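Skip to content
Search this site Search Go

Samen Readers' Circle
Minutes of the June meeting
Last updated: June

The meeting opened at 7:10 p.m. in the upstairs room, a little behind time on account of everyone wanting to finish their conversations on the stairs (quite understandable, as we hadn't all seen one another since spring). Chepkoech Mrema took the chair and welcomed two new members, who we hope enjoyed themselves and will come again. The May minutes were read and accepted, with one correction: the title of last month's novel should have been given as "The Pliltberg Road" and not "The Pliltberg Rose."

Book of the month: "Cherkaoui's Daughters"

This is a long one, 584 pages in the paperback, and most of those present had reached the end. The general feeling was very warm. Several members said they had cried over the chapter with the letters, and one had read it twice on the bus and missed her stop. There was a good deal of talk about the middle sister, and whether we are meant to forgive her for selling the house. Chepkoech felt strongly that we are. Others thought the author lets her off too lightly, and pointed to the supper chapter, where she never once says she is sorry. 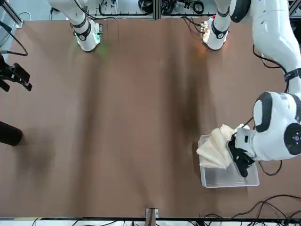 The tabletop, with the two white arms reaching over it.

There was some impatience with the flashbacks, which come thick and fast in the second half, and two members admitted to skipping ahead to find out about the brother. The ending was much admired. Average score, out of ten: 8.

Book fund

The fund stands at $733 after the spring book sale, a lovely result, and thank you to all who baked. It was agreed to spend $40 on a second large-print copy for members who find the small type tiring. Proposed by the chair and carried with no one against.

Next book

Three titles were put forward and, after a very friendly argument, we settled on "Winter at Teltalum," a family story told by a grandmother and her grandson in turn. Members who have read it already are kindly asked to keep the ending to themselves this time!

Other business

A request was made for shorter books over the summer, and the chair promised to bear it in mind. Whoever has borrowed the circle's copy of the May novel, please bring it back, as there is a waiting list.

The meeting closed at 8:50 p.m. and tea was served.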